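Packing Tips: Getting More Out of a Small Suitcase

Weigh the case empty before you believe the label. Mine claimed to be featherlight and then came in at 8 pounds on the bathroom scale, which left me 26 for everything I own that isn't a suitcase.

Shoes go in first, soles against the wheel end, stuffed with socks. Three pairs is the limit. I know you're going to bring four, and so does the zipper.

Roll T-shirts and knits, fold anything with a collar. Packing cubes are fine, though all they did for me on the August trip to Donodine was sort my bad decisions by color.

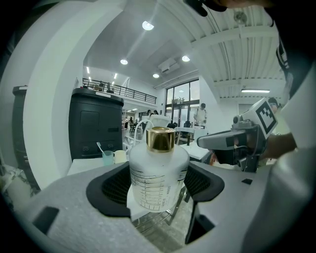

Liquids want a bag of their own, and then that bag wants another bag. Unscrew each cap, lay a square of plastic wrap over the neck, and screw it back down. Fill travel bottles to the shoulder and no higher. I once let a full bottle of conditioner ride next to a linen jacket all the way to Grurnport -- 284 miles, and the jacket has been very soft ever since.

Sticky wheels: pick out the hair with tweezers, then a drop of silicone spray. Skip cooking oil, which collects every crumb in the terminal.

Musty lining: an open box of baking soda, zipped in overnight. Take it out before you pack -- ask me about the week in Pryor.

Store the small case inside the big one, unzipped a little so it can air.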